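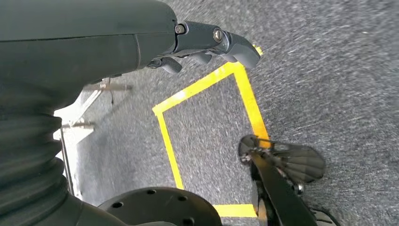
Robot gripper by a yellow tape square

Speaker notes: Deposit-free renting, and why I'd read the small print twice

Slide 2. Start with the ad copy. "Move in for less." Read it out slowly. Ask who in the room has been offered a deposit waiver with a new lease. Wait for hands, don't rush this.

Then the basic deal. Instead of a refundable deposit you pay a monthly fee, and the landlord gets covered if there's damage or unpaid rent. Say the word refundable again. The fee never comes back. I'd like people to write that down.

Slide 3. Kollomden numbers. The building I looked at charged $70 a month for the waiver. Over 11 months that's $770, and the tenant still owes for any damage on top. Pause. Most people I talk to think they've bought insurance for themselves. Read your contract, but in the ones I saw the cover was for the landlord, and the company could come after the tenant for whatever it paid out.

Slide 4. Demico and Janjua side by side. Both brochures say "flexible." Neither says on the front page what happens when you dispute a charge. Demico has it on the back of the addendum, Janjua has a link. I clicked the link and got a login page. (If someone from either firm is here, invite them to correct me. I'd be glad to hear it.) 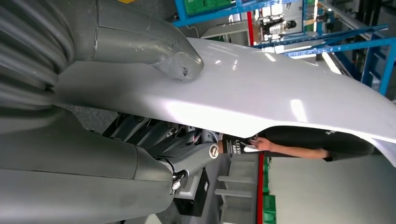 One answer I've had to all this is that a person with no savings can't hand over two months' rent on signing day, so the fee is the only door open and it's a bit rich to complain about the hinges.

Fair point, and I don't want to brush it off. Cash up front is a real problem. But ask the next question: did the manager offer to take the deposit in installments? Did anyone ask? In some places they have to allow it, so check your local rules before you sign.

Slide 5. Prulturex. Their pitch is that the app takes photos at move-in and "settles" damage claims. I'm not sold. Who picks the photos? Who sets the price of a scuffed wall? I asked for the price list and was told it varies. Around 100 pages of terms, and I couldn't find the list in there either.

Slide 6. What to ask for, in writing:
Total cost over the full lease
Whether you can switch to a normal deposit later
Who decides on damage, and how long you have to object
Whether the fee goes up at renewal

Skip slide 7 if we're past 8:30 p.m.

Questions. Somebody will ask if I'd ever take the waiver. Answer: maybe for a very short lease, if I'd seen the price list first. Leave slide 6 up while people pack their things.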